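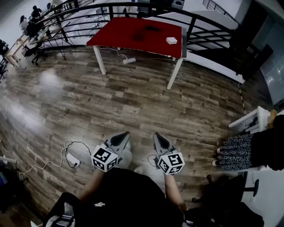

Drurkus Builders Forum > Hand-held rigs > Faults and fixes

Right gripper teleports mid-grasp, left one is fine?!

ottmar_r
Sep 29, 2026

Hi all! Long time reader, finally have a problem weird enough to post. We've been recording two-handed table tasks with the hand-held grippers (marker cube over each wrist, head camera on top, a camera in each gripper) and I love this setup, it's so much faster than teleop. But I ran the first batch through Pravmont last night and the right gripper jumps. It tracks beautifully on the way in, then just as the fingers close, the pose flips over and the gripper is suddenly pointing at the ceiling. A few frames later it snaps back.

The batch is 866 episodes and 117 of them have at least one flip. Every one is the right hand.

What I've tried so far:
- recalibrated the head camera, twice
- swapped the USB cables left to right
- turned the exposure down
- reprinted the right cube's markers (same printer, same file)

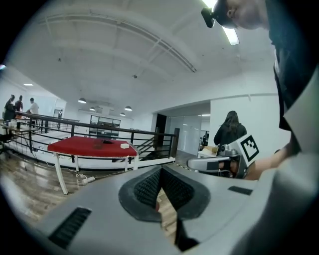
The jaw opening looks clean the whole way through, by the way, so I don't think it's the gripper itself. Finger width comes off the wrist camera and there isn't a single glitch in it. It's only the pose from the head view that goes crazy. Anyone seen this?

Ottmar Ruppert
Wemimstead

cubesandtape

Oh I know this one! Classic flip ambiguity. When you only get one good face of the cube and it's nearly square to the camera, there are two poses that fit the corners almost equally well and the solver picks the wrong one. How many faces does it report when it flips?

ottmar_r

One! Always one. Good frames have two or three. I never thought to plot that, thank you!!

hinge_and_pin

I don't buy it as the whole story. If that was all, you'd get it on the left too. 117 to zero isn't bad luck. My money is on the reprint or on a cube that's sitting loose on its mount. Grab it and wiggle it.

cubesandtape

Left could easily be spared if the left hand mostly hangs back while the right one does the picking. Different wrist angle, different faces showing. Ottmar, is that how you work the table?

ottmar_r

Pretty much, yes. Right hand goes in for the small stuff and the left waits near my body until I need it.

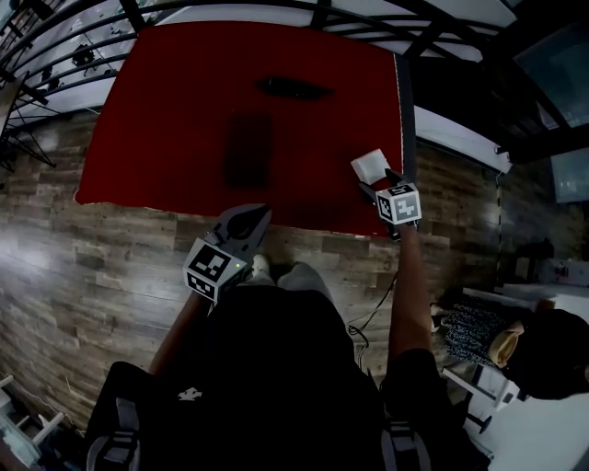
Right gripper at the small white box, left one held over the floor by the table edge.

And hinge, I wiggled it. Nothing moves. I'll pull the cube off tonight and look at the mount anyway.

eckhard.b

Before you go further with tracking, please tell me what happens to those files downstream. We had flipped poses slip through into a replay on the real arm at Mac Mathúna last December. The arm did exactly what the file said. It swung the wrist over at full speed and put the fingers into the table. Everyone was outside the fence, so we lost a finger pad and an afternoon, but I would call this a safety fault first and a data fault second.

Eckhard Bauerfeind

hinge_and_pin

With respect, the arm should never follow a jump like that. Your controller needed a speed limit. You can't expect the recording side to be perfect.

eckhard.b

We have one now. I still want both. A limit turns a violent wrong move into a slow wrong move.

ottmar_r

Ouch, ok, point taken. Nothing from this batch has gone to an arm and I've moved the whole folder so it can't. I'll add a check that rejects any episode where the wrist turns faster than a person could manage.

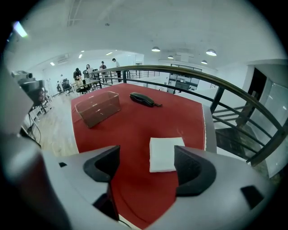 Gripper view across the red table: napkin up front, clear box and handset behind.

Update from tonight! Took the cube off and hinge, you get half a beer: one mounting screw really was short, so the cube sat a hair crooked, though it still didn't move. Put a proper one in and recorded 4 test runs. Flips in two of them. Then I told Pravmont to throw out single-face poses and fill in from the gripper camera's motion, reran the same files, and got none! I'm so happy with how smooth the curves look now.

cubesandtape

Nice!! I'd still tilt the right cube outward a bit so you keep a second face in view during the grasp. Filling gaps is fine for a few frames and gets ugly after that.

hinge_and_pin

I'll take the half beer. Four runs is nothing though. Come back when you've done 4000.

ottmar_r

Ha, fair. Printing an angled mount right now, will post the file if it fits.

eckhard.b

Please post the wrist speed check as well. I'd like to run it on our old recordings.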